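Reading time: 3 minutes

Review: the Mudach single mattress

The Mudach is a medium-firm single mattress supplied by Landry and intended for guest rooms, student lodgings and small hotels. It was assessed for this service over one month, beginning in June, at the Clemorden residence.
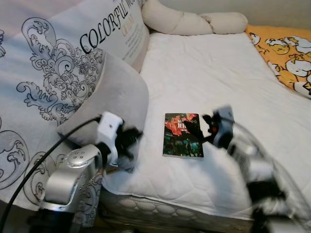 Photograph: Clemorden residence

The mattress is 23 centimetres deep and arrives rolled. Two members of staff were able to carry it upstairs and unpack it without difficulty. The maker advises a wait of three hours before use; the corners of our sample needed until the following morning to fill out fully.

Support was judged good by all sleepers on the panel. Those who lie on their side found the shoulder area a little hard during the first week, and one asked for a topper. Edge support is the weak point — a person sitting to put on shoes will feel the side give way. Ordinary fitted sheets stayed in place throughout.

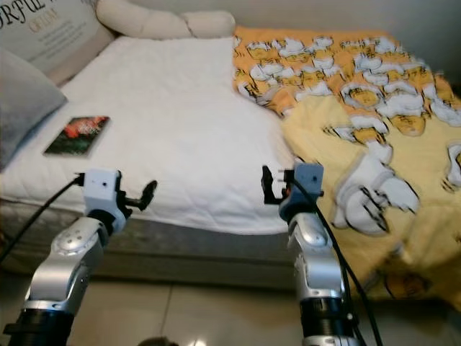 The bed at Clemorden.

The care instructions are brief. The mattress should be turned head to foot every season and must not be folded. The cover may be sponged but cannot be removed, and establishments with a high turnover of guests should budget for separate protectors.

The Mudach is recommended for occasional use. For nightly use by heavier sleepers, the firmer Bremley remains our preferred choice, despite its higher price.

Reviewed by Ghislain Lachance

Related items
Bremley firm single: second assessment
Choosing a mattress protector
Bed frames for small rooms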